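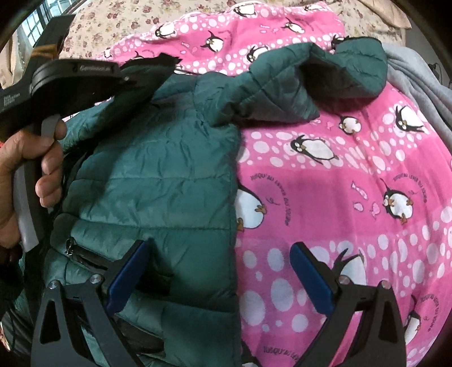

Folding is the wrong word for it, according to Malou Norðdahl. She prefers "persuading", and after a winter of persuading coats, jumpers and one duvet cover that has since been retired, she has earned the right to pick her verb.

Norðdahl is one of 4 people in Brudthorpe being paid by Lerkport to tidy clothes with a pair of plastic-and-metal fingers instead of their own. The company wants a machine that can put away laundry. To get one it needs a great many examples of laundry being put away, and for those it has turned to the spare bedrooms of a town better known for its bypass.

The arrangement is simple enough. Each collector takes home a hand-held gripper with a camera on it, squeezes the handle to close the fingers, and does with the gripper what they would otherwise do with a hand. The recordings go off to Lerkport's office above the old Vestergaard carpet showroom, where they are checked, trimmed and fed to a learning system called Damar. Damar then tries to work out what a sleeve is.

Coats are the current trouble. A tea towel lies where it is put. A padded jacket has air in it and opinions about where the hood should go, and Damar's first attempts, made last July on a rented arm, were described in the firm's own newsletter as "encouraging in places". The places were not listed.

Hence the new batch. Collectors have been asked for 488 recordings of quilted and padded outerwear by the end of the month, on as many different surfaces as their homes can offer. Plain tables are no longer wanted. Lerkport had so many of them in the first round that Damar came to regard anything with a pattern on it as more laundry, and spent an afternoon trying to pick up a printed flower.

Busy bedding is therefore in demand, which has pleased parents and baffled everyone else. The guidance sheet, now on its fourth page, also asks for ordinary daylight, zips both open and shut, and no ironing beforehand. That last rule has met with no resistance at all.

The pay is by the accepted recording, and acceptance is where the grumbling starts. A take is thrown out if a bare hand does any of the folding, if the garment leaves the camera's view for too long, or if the collector stops halfway to answer the door. Norðdahl had up to 100 sent back in her first fortnight, most of them for what the checker called "helping". She says it is very hard to watch a collar go wrong and not help.

She has got quicker. A jacket that took her most of a radio programme before Christmas now takes less than a song, though she admits the song is a long one. Her shoulder complains, and she has started opening the fridge with her elbow out.

Lerkport says it will try Damar on coats again once the batch is in, this time with buttons kept for later. Anyone in Brudthorpe with a steady wrist and a large wardrobe can ask at the showroom entrance, side door, ring twice. Scarves are not being accepted at present.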